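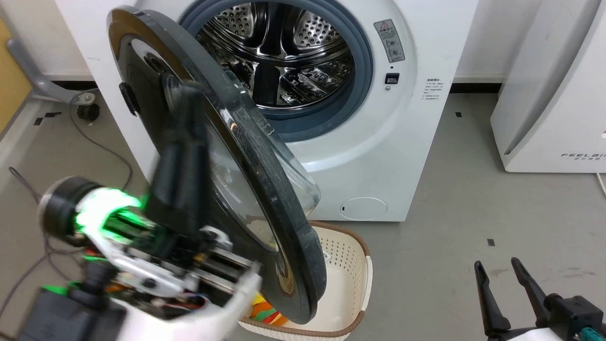
The Price of a Death Notice

Families who lose a parent or a partner are asked to make a great many decisions in the first week, and one of the earliest is what to put in the newspaper. The notice must name the person, give the time and place of the funeral, and list those left behind. It must also be paid for, usually by the line. In our view the present way of charging serves the bereaved badly, and publishers and funeral directors should agree on something better.

The Sampaio Bereavement Forum reviewed 480 notices placed by families in our area up to August 2022. The average charge was £349. The shortest notices carried little more than a name, two dates and the address of a chapel. Several families told us that they had removed grandchildren from the text in order to stay within a price band. One daughter had taken out her father's trade, which he had followed for most of his life.

Publishers reply that space costs money, and we accept that local papers are under strain. Rizwan Naqvi, who managed the family announcements desk at a weekly title, reminded our meeting in November that these pages help to pay for the reporting of council and court. We do not dismiss the point. A newspaper that closes will print no notices at all. Even so, a household arranging a burial is in no position to compare rates, and it should not be asked to carry so large a share of the burden.

Some have suggested that printed notices are no longer needed. Online memorial pages such as those run by Tellent are cheap to set up and allow relatives abroad to leave messages. They are welcome, but they reach mainly those who already know of the death. Former colleagues, old neighbours and members of a congregation often learn of it only from the paper. Mehwish Mengal, in her submission to the Forum, described 11 people arriving at her uncle's funeral whom the family had not known how to contact. All of them had read the notice.

We therefore propose a basic notice at a fixed and modest fee, long enough to hold the name, the age, the immediate family, the funeral arrangements and two sentences about the life. Longer tributes and photographs could be charged for as they are now. The fee should be shown on the funeral director's written estimate as a separate item, with no commission added.

A public library in this district holds 4,000 notices on file, and readers consult them every week to trace relatives. The record ought to include people whose families could not afford a longer entry. We invite publishers to respond to the proposal in writing.

Areeba Ghumman
Chair, Sampaio Bereavement Forum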